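Clerovholm open day, November 2022

I'd been meaning to get up to Clerovholm for ages, and when Xiuying Xiong messaged to say the textile care building was opening its doors to anyone who fancied a look, I booked my train that same evening. I am the sort of person who irons tea towels. My sister thinks this is a condition. So a whole afternoon about cloth, and how people fold it, store it and get it wrong, was never going to be a hard sell!

You come in through the old loading entrance on Drundberg Lane (go past it, everyone does, the sign is behind a hedge) and they give you a sticker and a map. My sticker said 231, and by the time I'd hung my coat up the queue behind me was out of the door. Tea was free, biscuits were not, and the flapjack was worth the money.

First stop was the Zhong room, named after the family who gave the linen collection. It's all drawers. Long, shallow, wide drawers from floor to shoulder height, and you're allowed to pull out the ones with a yellow tag. I opened one full of damask napkins and stood there so long that a little boy asked if I was part of the display. The napkins are kept flat with tissue between them, no folds at all, and Xiuying explained that a fold left in the same place for years is where the threads go first. I have since gone home and refolded my grandmother's tablecloth in thirds, having had it in quarters all my life.

There are 2107 pieces in the collection and only 400 of them have been properly catalogued, so if you've got a free morning and neat handwriting they would love to hear from you. I very nearly signed up on the spot, but it's a two-hour journey each way and I know what I'm like in January.

After that we went upstairs to the folding rooms, and I could happily have skipped the rest of the tour and stayed there.

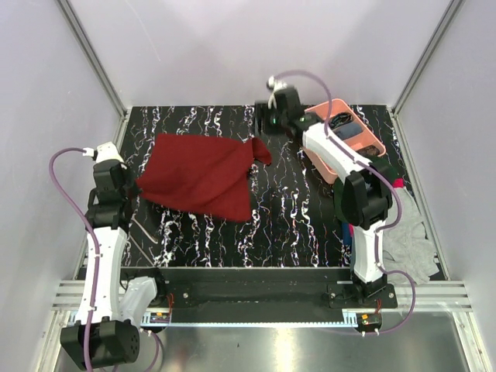 Folding is so much harder to talk about than to do, and I'd never thought about that until I was standing next to Zhenhua Han, who has to talk about it all day long. He wanted us to look at cloth before it's folded, at the heap stage, and say where we would start. The dark red one was my favourite, all crumpled and spread out on that black marbly surface, with one corner bunched up into a point. I said I'd go for the pointy corner, obviously, it's practically offering itself. A woman in a green anorak said no, smooth the body of it first and deal with the corner after, and we had quite a lively disagreement about it. Zhenhua said both were fine and that he's a shaker himself (pick the whole thing up, give it a good flap, start again). I am now a convert to the shake, although not in a small kitchen with mugs about.

Then we got to have a go ourselves at the long tables next door. You do 3 cloths, a square, a long one and a round one, and the round one is a menace. I folded mine into a sort of pasty. The anorak lady made a perfect wedge and was very gracious about it. We swapped addresses and she's sending me her method for fitted sheets, which involves turning two of the corners inside out and, I suspect, swearing.

Last of all was the shop, where I bought a bar of Dromiditz stain soap that smells like a school cloakroom and has already got the turmeric out of my apron. They'd run out of the linen water, sadly.

A few practical bits if you're thinking of going. The lift is slow but it works. The café shuts half an hour before everything else, so have your flapjack early. Parking is hopeless, take the train and walk up by the canal. There's another open day planned for April and Xiuying says the quilt store should be finished by then, so I've put it on the calendar in pen.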